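Filed under: Days out, Gadgets

26 Jun 2025 – posted by the usual suspect

Quick one because I have to be up early and if I don't write this tonight I never will.

So, the Gudell open day. Went. Glad I went. Feet hurt.

Background for anyone new: Gudell is the outfit out past Sustow that took over the old Egger building in May. They make grippers and the software that goes with them, mostly for small fiddly stuff, and once they'd moved in they put a sign-up sheet online for an open day. 162 places. I got one by sheer luck, reloading the page on my phone in a parking lot.

Getting there was a pain. The 22 bus drops you at the bottom of the hill and then it's a walk with no sidewalk for the last stretch. Then a line for badges. Then a second line, for coffee, which I skipped and regretted.

First hour was talks. Two of them, back to back, in a room with bad chairs. The first was company history, fine, whatever. The second was much better, all about how they get from a person doing a job by hand to a robot doing the same job. Short version, as I understood it: you don't program every move anymore. A person does the task with a gripper in each hand, over and over, a camera on each one records it, and the robot learns from the recordings. I knew this in a vague way from reading. Diferent thing when someone who does it all day walks you through the boring parts. And there are a lot of boring parts. Batteries. Cables. Throwing out a take because you sneezed.

Then the arms. Big orange one in a cage moving boxes – crowd pleaser, kids pressed up against the fence, I gave it five minutes. The smaller one next to it was sorting screws by length and I stayed there a lot longer. It missed one. Went back for it. Missed again. Went back again. I was rooting for it by the end, a bit embarassing.

After lunch (cheese roll, dry) we got split into groups and I picked the home tasks one, mainly as the line was shorter. Best decision of the day. Home tasks means what you'd think. Folding, tidying, putting things back where they go. They don't do it on a lab bench either, it's done in proper rooms with a bed and a desk and somebody's backpack on the floor, so the robot doesn't grow up thinking the whole world is a gray table.

The one we watched was jewelry. Necklace, bangle, earrings, a bracelet, rings, a little red tray, all on top of a duvet. Pick up, put down, next one. Sounds like nothing. Then you see the size of an earring next to those finger pads and you start holding your breath. The pads are blue and ribbed and the person working them has no feeling in the fingertips, just the handle, so it's all eyes. And a bed is a terrible surface. Soft. Everything sinks or rolls.

I asked how many takes they do of a thing like that. 248 so far, for the jewelry alone, and they want more. My jaw dropped a bit. I get bored untangling one chain.

And yes they let us try! Not on the jewelry, sadly, on a bag of clothespins. The grippers are heavier than they look and your wrists know it fast. Squeezing is easy. Letting go nicely is the hard part, I kept flicking the pins across the table. The kid after me was perfect at it straight away. Of course.

Stuff I liked less. The Celeck stand by the exit was a sales pitch and not much else, lots of leaflets, no working demo, a screen on a loop. Signs inside the building were hopeless, I walked into a storage closet at one point. And the Q&A got eaten up by one guy with a theory about elevators.

Also would have liked to see a robot do the jewelry task itself, start to finish. They said it isn't ready to show. Fair enough, but I asked how close and got a very polite non answer.

Things to remember for next time, if there is one:

Eat before.
Better shoes.
Home tasks group again, get in early, stand on the left.
Bring a pen, I borrowed one and walked off with it.

Got home late and emptied my pockets, three leaflets and a clothespin. Then I tried picking up my own earrings with the kitchen tongs. Took me ages and one went under the fridge, so that's tomorrow's job. The hoops are the worst kind by the way, the thin wire bit catches on everything, and I have a lot more respect now for whoever sits there doing it all over again until the numbers add up.

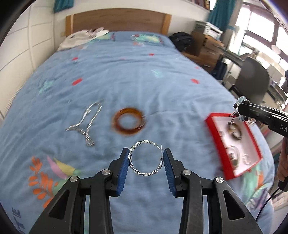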